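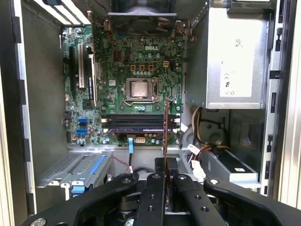
Fig. 6. Card in the grip, open Dell tower, side panel off.

4.3 Seating a memory module (Rulmont gripper kit, Drustine software)

Before you start: PC unplugged, tower flat on its side, panel off. Wrist strap on if you reach in by hand.

1. Load the MEMORY profile. Not CARD, that one closes too hard.
2. Present the module edge-on between the fingertips. Close at low force.
3. Jog to the slot in slow mode only. Watch the cables, they snag.
4. Line up the notch. Check it twice, teh software does not.
5. Lower one end, stop, level out, then press. Up to 28 N.
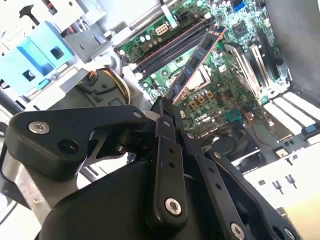 One reader of the last revision, Farulier, wrote in that step 5 faults out if the slot clips are still closed, and asked for a line on it. Fair. Open the clips before step 3.

CAUTION: Never press with the module at an angle. Hit STOP, back off, re-grip.

Note: fingertip pads wear. Swap every 1,000 cycles, reset counter under Tools. Then re-run zero, see 2.

If force reads high with nothing gripped, re-zero before calling support. Cable strain at the wrist does it to.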